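Rules for shared space with hand-held grippers and one fixed arm?

Storkby
Posted in Workplace Practice

We collect demonstrations with hand-held grippers in an open office. People walk between the desks with the recording gear in a backpack, and there is also a robot arm in the same room. We have grown quickly and our only written rule is "be careful," which doesn't help a new starter much.

I have been asked to write a one-page set of house rules. I have read parts of ISO 10218 and the old technical specification on collaborative robots, but they are mostly about the robot and its integration. They say very little about a person carrying a gripper past somebody else's desk. Do the grippers count as robots at all? And what do other groups put on their page? I'm mainly interested in walkways, who may start the arm, and what to do about people who end up in the recordings.

Posted by Ernard

A gripper that a person holds and closes by hand isn't an industrial robot under 10218. Treat it as a hand tool and cover it in your ordinary workplace risk assessment. The arm is a different matter and needs its own assessment, including whatever is mounted on it. People forget that last part. A soft gripper and a flat board with corners are not the same thing to be hit by, and if you swap one for the other you should go back to the assessment and read it again.

Check what your local law says too. The standards are not law by themselves in most places.

Posted by Jimico

just tape the floor and tell people to stay out of the taped bit. we never had a problem. also buy proper backpack straps, the cheap ones slip

Posted by Pangilinan

I wrote the page for our group and have revised it twice. Tape is fine as a start, but it doesn't tell anyone who is allowed to press the button. What we ended up with is below. Change it to suit your room.

Before a session
The person running the arm signs in on the sheet next to it. Only that person starts it, and only that person hands it over. If they leave the room, the arm is stopped first.
Test the emergency stop at the start of each shift and write it down. If you didn't write it down, you didn't test it.
Two people must be present whenever the arm moves under a program that hasn't been run before.
Check cables and straps on every backpack. Nothing should hang below the waist.

Moving around
Anyone carrying a gripper gives way to anyone who isn't. Your eyes are usually on the tool, so the duty to look up is yours.
Stop walking before you look down at the gripper or at a screen.
A backpack sticks out farther than you think. Turn with your feet and check behind you, especially near monitors and stands.
Push office chairs in when you get up. Most of our near misses were chairs, not robots.
Drinks stay away from the objects being handled. We allow bottles with lids only.

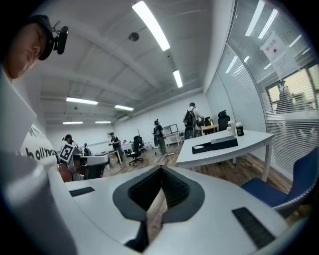
Working near the arm
No one reaches over the base while the drives are on, and that includes moving a marker board or straightening a cable. For calibration we use reduced speed the whole way through, even when it's dull.
If you need to stand behind the arm, tell the operator and wait for an answer. A nod doesn't count.

People in the recordings
Put a notice at the door in every language your staff read, and say which hours recording takes place. Ours runs until 8 in the evening, and visitors are told at the front desk.
Cap cameras come off or get switched off outside the work area. This covers the kitchen, the restrooms and any meeting room.
Someone who doesn't want to be recorded can ask for a desk away from the session without giving a reason. Faces are blurred before files leave the building – we check a sample by hand because the software misses people seen from the side.

Breaks
Holding a gripper up all day is hard on the wrist. Nobody does more than 2 hours without putting it down, and we swap tasks after lunch.

On the standards question I agree with Ernard, with one addition. Check which edition of 10218 you have. The newer one takes in much of what used to sit in the separate collaborative document, so if you quote clause numbers on your page, make sure they match. We took the clause numbers off ours in the end and keep them in the risk assessment.

Storkby
Thanks, I'll borrow the sign-in sheet and the rule about giving way. Jimico, which straps did you go with?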